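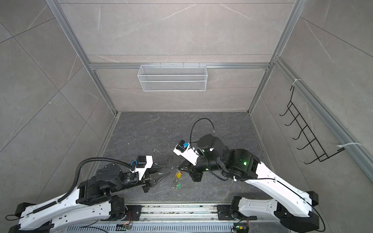

Lesezeit: 2 Minuten

Betreff: Re: [haushaltstechnik] Können die das jetzt endlich?
Von: Perrine Pruvost
Datum: 28. September 2021

Hallo zusammen, hallo Gaëtan,

Gaëtan Charpentier schrieb:
> Meine Schwiegermutter fragt jedes Mal, wann ich ihr so einen
> Roboter hinstelle, der die Küche aufräumt. Ich sage immer: in
> drei Jahren. Das sage ich jetzt schon ziemlich lange.
> Kann mir jemand, der mit sowas arbeitet, mal eine ehrliche
> Zahl nennen? Und warum immer zwei Arme, einer muss doch
> reichen?

Also eine Jahreszahl bekommst du von mir nicht, da habe ich mich schon zu oft blamiert! Aber zu den zwei Armen kann ich was sagen. Eine kleine durchsichtige Flasche wie die zwischen den beiden Greifern ist für einen Arm allein eine ziemliche Zumutung. Hochheben und woanders hinstellen, ja, das geht schon. Aber sobald du etwas aufdrehen willst, muss jemand festhalten, und dann brauchst du entweder eine Klemmvorrichtung (in wessen Küche steht die bitte?) oder eben eine zweite Hand.

Und durchsichtig ist gemein. Die Kameras sitzen vorn an den Armen, direkt bei den Greifern, und durch klares Plastik schauen sie halt oft einfach durch. Bei unserem Projekt Kulleo haben wir im September 297 Versuche mit verschiedenen Fläschchen gemacht, 48 davon gingen komplett daneben — umgekippt, weggerollt, ins Leere gegriffen. Klingt erst mal gut, aber stell dir vor, dein Geschirr geht in dieser Quote zu Boden. Und das war auf einem leergeräumten Boden, ohne Katze und ohne den Stapel Post von gestern.

Romain Pons hatte hier neulich gefragt, ob Sachen an Haken und in Körbe hängen nicht leichter wäre. Jein! Ein Gitterkorb an einer Stange bleibt wenigstens, wo er ist. Aber eine Tasse so zu drehen, dass der Henkel über den Haken rutscht, das macht ein Kind nebenbei, und wir fummeln daran ewig herum.

Sag deiner Schwiegermutter also ruhig weiter »drei Jahre«, und kauf ihr solange eine gute Spülmaschine.

@Wenche: die Greiferbacken habe ich bestellt, Rechnung geht an dich.

Viele Grüße aus Prerow
Perrine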